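Humari busca redactor o redactora de guías de regalos para profesionales (colaboración por encargo)

Publicado el 4 de mayo de 2013

Vamos a empezar por lo que no somos. No somos una agencia de contenidos, no pagamos con visibilidad y no creemos que a una fisioterapeuta le haga ilusión una taza con un esqueleto dibujado. Si usted lo cree, de verdad, hay cientos de páginas que le recibirán encantadas.

Humari es una tienda en línea de regalos para gente que trabaja: personal sanitario, maestros, cocineros, veterinarias, conductores de autobús. Vendemos portacredenciales, cuadernos, delantales, termos, calcetines de compresión y bastantes cosas más, hasta un total de 744 referencias en catálogo. Muchas de ellas las vendemos bien. Otras no sabemos muy bien por qué siguen ahí, y una parte de este trabajo consistirá en decírnoslo.

Queremos a una persona que escriba guías de compra que se puedan leer. Hemos leído las de la competencia y también hemos releído las nuestras, que son igual de malas. Todas dicen que el regalo perfecto existe, que basta con un poco de cariño y que el producto de la foto es «ideal». Sospechamos que quien escribió eso no ha regalado nada a un auxiliar de farmacia en su vida.
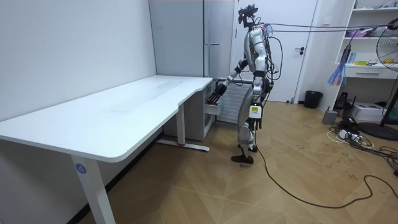 El encargo inicial es de 15 guías, repartidas por oficios. La lista definitiva la cerraremos con la persona elegida, pero ya tenemos decididas las de enfermería, educación infantil, veterinaria, hostelería y atención domiciliaria. Las demás están abiertas. Si conoce bien un gremio que no suele aparecer en estas listas (celadores, técnicos de laboratorio, personal de limpieza de hospitales), cuéntenoslo en la carta, porque nos interesa más que otra guía para médicos. A los médicos ya les regalan vino.

Cada guía tendrá entre mil y mil quinientas palabras. Preferimos las mil. No medimos la densidad de palabras clave ni tenemos intención de hacerlo; una consultora nos convenció una vez de repetir «regalos originales» en cada párrafo y las visitas fueron las mismas, solo que con peores textos.

Qué hará la persona seleccionada

Hablar con gente del oficio antes de escribir. Pedimos al menos dos conversaciones por guía, por teléfono o en persona, y queremos las notas. No hace falta que sean bonitas. Una encuesta en una red social no cuenta como conversación.

Elegir productos de nuestro catálogo y descartar los que no sirvan. Una guía puede recomendar cinco artículos o puede recomendar dos. Si de toda la sección de portacredenciales solo le parece decente uno, se recomienda ese. También puede decir que a veces lo mejor es un vale, una comida o nada, aunque eso no nos dé de comer.

Probar lo que recomienda. Le enviaremos las muestras. Las de la línea Clitelance (estuches y organizadores de bolsillo) salen directamente del proveedor y tardan más; las de Pascu, que nos fabrica los textiles, llegan en unos días. Las muestras se devuelven, salvo los calcetines, por motivos evidentes.

Revisar las fichas de los productos que cite. Algunas tienen las medidas equivocadas – lo sabemos, nos lo escriben los clientes – y no tiene sentido recomendar un estuche «que cabe en cualquier bolsillo» sin haberlo metido en uno.

Qué no hará

No escribirá opiniones de clientes. Nos lo han ofrecido como servicio tantas veces que preferimos dejarlo por escrito. Tampoco gestionará redes sociales, ni contestará reclamaciones, ni traducirá el catálogo al portugués «ya que está». Si alguien de la empresa se lo pide, puede enseñarle este anuncio.

Requisitos

Escribir bien en español. Esto lo pone todo el mundo y casi nadie lo comprueba. Nosotros haremos una prueba y la pagaremos.

Haber publicado algo, donde sea: un blog, el boletín de un colegio profesional, una revista de barrio. Pedimos tres textos como máximo. No abriremos carpetas comprimidas con la obra completa.

Tener trato real con al menos uno de los oficios de la lista, por haberlo ejercido o por convivir con alguien que lo ejerce. Una enfermera que escribe con corrección nos interesa más que un redactor brillante que no sabe lo que se puede y no se puede llevar colgado del uniforme en una planta.

Poder emitir factura. No es un contrato laboral y no vamos a disfrazarlo de otra cosa. Si lo que busca es estabilidad, le recomendamos que siga buscando, y lo decimos sin ironía.
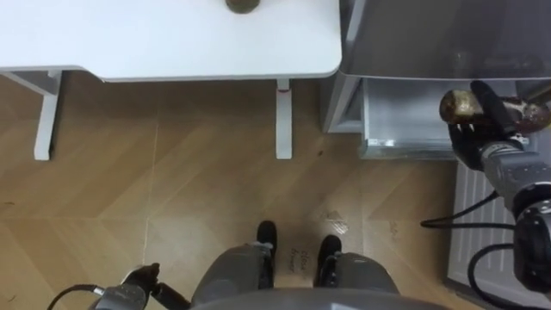
No pedimos titulación en Periodismo ni en Marketing. No puntúa negativamente, pero tampoco ayuda. Los certificados de cursos de posicionamiento web pueden quedarse en casa, lo mismo que las cartas de motivación donde se afirma que regalar es su pasión. Hemos recibido muchas de esas en convocatorias anteriores y la pasión suele durar hasta la tercera guía.

Condiciones

Cada guía se paga a una tarifa fija, que comunicamos por correo a toda persona que la pida, antes de que nos mande nada. Sabemos que lo normal sería ponerla aquí. El motivo de no hacerlo es que la tarifa varía según haya o no desplazamientos para las entrevistas, y cuando publicamos una sola cifra la mitad de los candidatos se sintió engañada. Pregunte y le respondemos con los dos importes.

El pago se hace a los 11 días de la entrega, esté o no publicada la guía. Si decidimos no publicarla por razones nuestras, se cobra entera. Si la devolvemos para corregir, hay una ronda de correcciones incluida; una segunda se paga aparte. No hay comisión por ventas. Lo hemos pensado, y quien cobra por venta acaba recomendándolo todo.

Los textos se firman con nombre y apellidos o con seudónimo, a elección de quien escribe. No se publicarán bajo el nombre de otra persona ni bajo «Equipo Humari», que hasta ahora ha sido una manera cómoda de no responder de lo que decíamos.

Se trabaja desde donde uno quiera. Hay una reunión presencial al principio, en nuestro almacén de Tavarico, para ver el género y tocarlo. Pagamos el viaje en transporte público. Después, correo y teléfono. No usamos ninguna plataforma de gestión de tareas y agradeceremos que no nos proponga una.

Las primeras guías deben estar listas en julio. El resto se entregará según un calendario que acordaremos y que debería dejar resuelta la campaña de Navidad con tiempo, cosa que no hemos conseguido ningún año.

Cómo presentarse

Envíe un correo a la dirección de contacto de la tienda con el asunto «Guías» y lo siguiente:

– Hasta tres textos publicados, en enlace o pegados en el mensaje.
– Un párrafo sobre el oficio que conoce y de qué lo conoce.
– El peor regalo que haya visto hacer a alguien de ese oficio, y por qué era malo. Con un párrafo basta. Si el regalo era de nuestra tienda, no lo suavice.
– Su disponibilidad de aquí a final de año.

No hace falta currículum. Si lo adjunta lo miraremos, seguramente por encima.

Leeremos todas las candidaturas y contestaremos a todas, también a las que no sigan adelante. Entendemos que esta frase inspire poca confianza, a nosotros tampoco nos contestaban. De las recibidas elegiremos a 7 personas para la prueba, que consiste en media guía sobre un producto que le mandaremos a casa. La prueba se paga al mismo precio proporcional que una guía normal y no se publicará sin permiso, la escriba quien la escriba.

Dudas que ya nos han llegado

Se puede presentar quien viva fuera de España, siempre que pueda facturar y acudir a la reunión inicial. El viaje que pagamos es desde dentro de la península.

Se puede seguir escribiendo para otras tiendas. Lo único que pedimos es no entregar el mismo texto con el nombre del producto cambiado. Nos ha pasado, y lo descubrimos tarde, cuando un cliente nos mandó los dos enlaces.

No se puede presentar una agencia en nombre de varios redactores sin identificar. Queremos saber quién ha hablado por teléfono con la veterinaria.

El plazo queda abierto hasta que tengamos a las personas para la prueba. Cuando lo cerremos, retiraremos este anuncio.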